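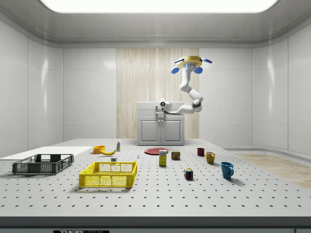

White cabinet, two doors, sink on top.

UNDER THE SINK: THE WINTER LEAK ITEM
29 November 2021

Quick one this month, I'm writing it between plumber calls. Second half will probly be messier than the first.

Slow leaks. We've had two at Lemaire Court in as many weeks, both in kitchens, both under the sink, both going a good long while before anyone looked. The one on the second floor went through the cabinet floor, then the subfloor, then said hello to the neighbor's ceiling light. Bill for that came to $874 and that's before paint. The part that failed was a supply line you can hold in one hand.

So please. Tonight or tomorrow, open the doors under your kitchen sink and take everything out. Everything. The grocery bags, the old sponges, the vase. Put your hand flat on the floor of the cabinet, all the way to the back corners. Should be dry and hard. If it's soft, or swollen, or there's a dark ring, call me. If it just smells funny, call me anyway, I would much rather come look.

Then the pipes. Dry paper towel, wrap it around each joint and hold it a few seconds. Two shutoff valves, the hoses going up to the faucet, the big nuts on the drain. Run the water hot for a minute, do it again. A drip too slow to see will still mark a paper towel. Fill the basin and let it all go at once too, some drains only leak when they're full.

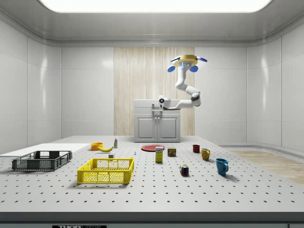 Small metal faucet, recessed basin.

Shutoff valves. A lot of you have never turned yours. Turn them. Gently, off and back on. If one won't move don't force it, that's how Carel Street got their flood. Write the apartment number on a note, stick it in the office mail slot, and we'll swap it on the next round. The old multi-turn ones get stiff from sitting. The new ones are a quarter turn and even I can manage them.

Faucet bases. Water sits behind the faucet, finds the gap, runs down the hoses and drips off the bottom, and then everybody blames the hose. Wipe behind there and look at the seal. If it's cracked or lifting we have Zisadura sealant in the office, free, take a tube and bring back what's left. It needs a full night before it gets wet. Full night! Two people this fall gave it the length of a TV show.

Meenakshi Bajpai asked at the last meeting whether the leak alarms are worth it. I'd say yes. The little puck things that scream when they get wet. We ordered 10 of the Ovola ones to start and most are spoken for, ground floor and anyone above the laundry room get first pick. More coming in December if the order goes thru. They take a regular battery, you put them flat on the cabinet floor and forget them. Don't put them on top of a towel. The towel gets wet and the alarm sits there quite happy.

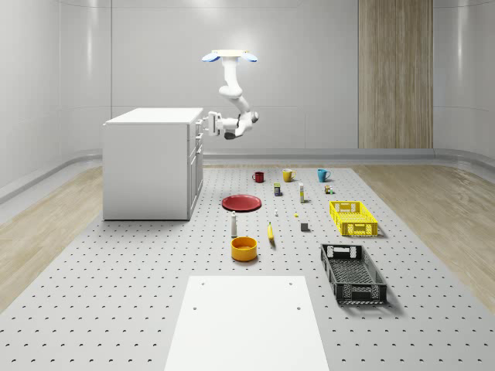
Cold nights next. Sinks on an outside wall, that's the whole north side of Lemaire Court, leave the cabinet doors open when it drops into the teens so the room heat gets at the pipes. A thin trickle from the cold side helps as well. If you have small kids or a cat who eats things, move the cleaning stuff up high first. Going away for the holidays, tell Natnael Tesfamariam your dates and whether you want someone to check in. He has the keys, he's doing a walk round every other day, and he will not judge your kitchen. Heat stays on while you're gone. Set low is fine, off is not fine.
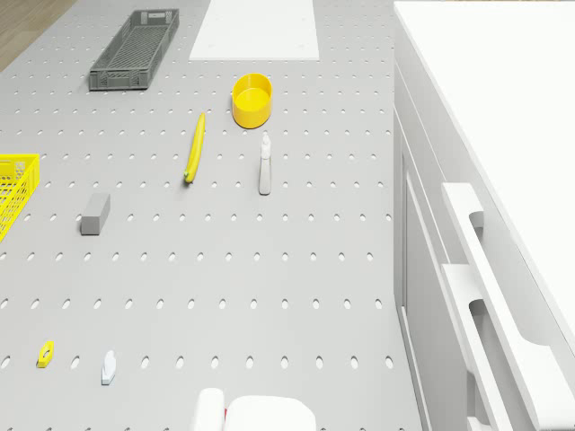
Last thing, putting it all back. Most of what we find on leak calls is stuff packed so tight nobody could see the floor, cardboard boxes mostly, which soak up the first week of drips and hide it. Get it off the cardboard. A plastic crate like the dark gray one above is good, slots in the sides and slots in the bottom, so water goes through and you can see past it. Slides out in one go too when the plumber comes. Measure your door opening before you buy, the long ones don't always make the turn past the drain pipe. Leave the back few inches clear, and keep the valves where you can reach them in the dark.

Notes about stuck valves by Friday please. Office door sticks, push hard.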